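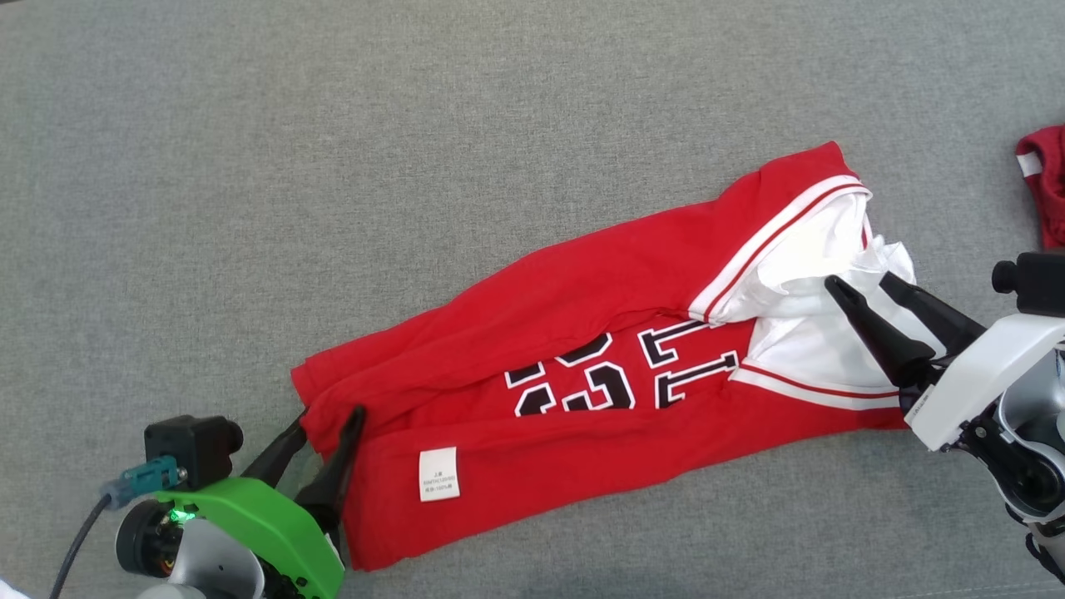

How to Keep a Dream Record for Divination Work

16 April 2021
By Olumide Amadi

Print this article | E-mail to a friend

Dream divination goes faster with a written record. Most people who give it up were working from memory, and a dream recalled at lunchtime has already been tidied into a story.

You need a bound notebook, a pencil and a dim lamp. Leave two facing pages for each night. The left page is for the dream, the right page stays blank until later.

1. Before sleep, write your question at the top of the left page. Keep it to one sentence. "Should I take the job in January?" is fine.

2. When you wake, lie still and go back over the dream from the end to the beginning. Then write, starting with single words - places, colors, anything spoken.

3. Do not look up symbols yet. Let 14 nights pass, including the ones where you write "nothing."

4. Read the left pages in one sitting and mark whatever repeats. Use the right pages for meanings, your own first and the dream dictionary second. If water frightens you, the dictionary entry on calm lakes won't help much.

5. Ask the same question again only after six weeks.

Related items
Casting Lots With Household Objects
Choosing a Scrying Mirror
Moon Phases and Sleep
Reading Candle Wax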